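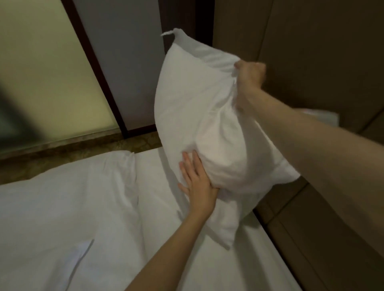

스토쿰 객실 정비 자동화 공개 시연 갤러리

2021-04-29 / 글·정리: 아우렐리아 시마

플루미스가 개발 중인 침구 정비 자동화 시스템 '산두'의 공개 시연이 스토쿰 교육동에서 진행되었다. 시연은 작업 분석, 동작 분할, 제어기 시험의 순서로 구성되었으며, 이 페이지에는 그중 작업 분석 구간의 사진을 싣는다. 작업 분석 구간의 대상은 사람이 수행하는 베개 정리 동작이다. 제어기 시험의 측정값은 별도 기술 문서로 배포한다.

침구는 자동화 대상으로서 조건이 까다롭다. 강체 부품은 위치와 자세를 여섯 개의 값으로 기술할 수 있으나, 베개나 이불은 잡는 순간 형상이 달라지고 내용물이 이동한다. 같은 지점을 같은 힘으로 잡아도 결과 형상이 일정하지 않다. 산두 개발팀은 이런 이유로 목표 형상을 먼저 정의하는 방식을 버리고, 숙련 작업자의 접촉 지점과 접촉 순서를 기준으로 동작을 나누는 방식을 택했다.

현재 분류 체계는 18개의 기본 동작으로 이루어진다. 파지, 세우기, 두드리기, 당기기, 내려놓기 등이 여기에 포함되고, 각 동작에는 시작 조건과 종료 조건이 붙는다. 분류 작업은 비안카 토마가 맡았고, 제어기 설계는 보그단 프르부가 담당한다.

1. 세운 상태의 파지

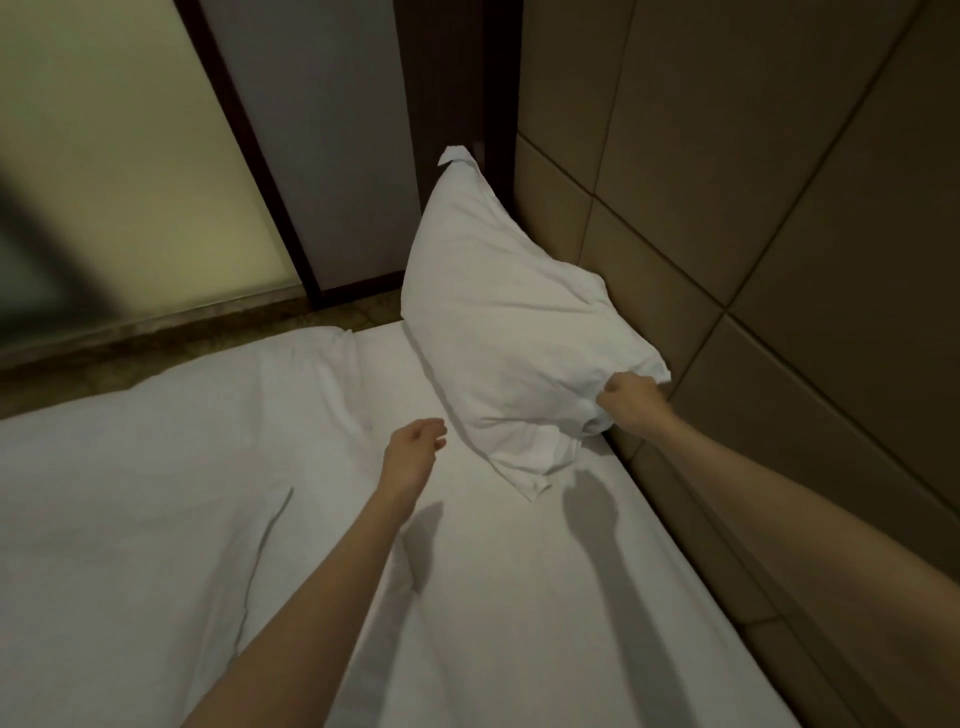 사진 제공: 플루미스 / 촬영본 편집 파라스키바 두미트레스쿠

베개를 눕히지 않고 세운 상태에서 다루는 구간. 오른손이 베개 아래쪽 모서리의 커버 천을 엄지와 나머지 손가락 사이에 집고 있고, 왼손은 손가락을 가볍게 구부린 채 시트 바로 위에 떠 있다. 분류 체계에서는 이를 '단측 파지, 반대측 대기'로 기록한다.

베개 하단은 매트리스에, 상단은 모서리 쪽에 기대어 있다. 외부 지지면이 하나 더 있으면 한 손 파지로도 자세 유지가 가능하므로, 제어기 관점에서는 두 팔의 동기화 요구가 낮아진다. 다만 벽에 붙은 침대에서는 팔꿈치 쪽 여유 공간이 줄어든다. 프르부의 설명에 따르면 경로 계획 실패의 다수가 이 배치에서 나왔고, 1월 시험 이후 벽면 간격을 입력 변수로 추가했다.

시트 위에 손의 그림자가 드리워져 있는 점도 분석 항목이다. 흰 침구 위의 그림자는 주름의 음영과 밝기 차이가 작다. 초기 인식 모델은 그림자 경계를 천의 접힘으로 판정하는 경우가 잦았다. 이를 보완하기 위해 팔의 예상 위치에서 그림자 영역을 계산한 뒤 주름 후보에서 제외하는 절차를 넣었다.

2. 양측 파지와 위치 조정

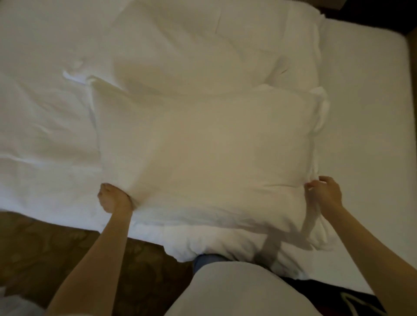

눕힌 베개의 양쪽 아래 모서리를 잡은 상태. 뒤쪽에 두 번째 베개가 겹쳐 있다.

'양측 파지'로 분류되는 구간. 왼손은 주먹을 쥔 형태로 왼쪽 아래 모서리를 집고 있으며, 손가락 마디 주변으로 잔주름이 퍼진다. 오른손은 커버 자락이 벌어진 오른쪽 끝을 잡고 있다. 양손의 파지 형태가 서로 다르기 때문에 좌우 대칭 동작으로 처리하지 않고 손마다 별도의 파지 항목을 부여한다.

커버 자락은 그리퍼 제어에서 주의가 필요한 부분이다. 내용물이 없는 천만 집으면 당기는 힘이 베개 본체에 늦게 전달되고, 깊게 집으면 커버가 변형된다. 산두의 그리퍼에는 뮬라니코 계열의 박판형 촉각 센서가 들어가며, 집힌 층이 천뿐인지 충전재를 포함하는지를 접촉 초기의 압력 변화로 구분한다.

두 베개가 겹친 배치에서는 윤곽 분리가 선행되어야 한다. 색과 재질이 유사한 물체가 맞닿아 있어 색상 정보만으로는 경계를 얻기 어렵다. 현재는 깊이 정보의 불연속 구간을 우선 사용하고, 봉제선이 검출되면 보조 단서로 쓴다. 매트리스를 덮은 시트와 이불은 표면 거칠기의 차이가 뚜렷하여 비교적 안정적으로 구분된다.

자료 구성

작업 분석에 사용된 기록은 총 3,225개 구간이며, 이 중 1,000개 구간은 두 사람이 각각 라벨을 붙여 일치 여부를 확인했다. 기본 동작 기준 라벨 일치율은 93퍼센트이다. 불일치는 '두드리기'와 '누르기' 사이에 집중되어 있다. 두 동작은 손바닥이 닿는 위치가 같고 접촉 시간만 다르므로, 다음 개정에서 시간 기준값을 명시할 예정이다.

질의응답에서 나온 사항

객실 적용 시점에 관한 질의가 있었다. 스토쿰 측 담당인 스텔라 라저르는 교육동 내 시험을 우선하며, 투숙객이 이용하는 층에는 적용 계획이 확정되지 않았다고 답했다.

이불 정리 포함 여부: 현 단계의 범위는 베개에 한정된다. 이불은 면적이 크고 침대 옆면으로 늘어지는 부분이 있어 별도의 동작 체계로 다룬다.

커버 교체 작업: 대상 아님. 삽입 동작은 기본 동작 목록에 들어 있지 않다.

작업 속도: 제어기 시험 문서의 측정 조건 항목 참조. 사람의 작업 속도와 직접 비교한 수치는 공개하지 않는다.

사진의 재사용은 출처 표기를 조건으로 허용한다. 원본 해상도 파일과 동작 분류표는 플루미스 자료실에 신청하면 받을 수 있다.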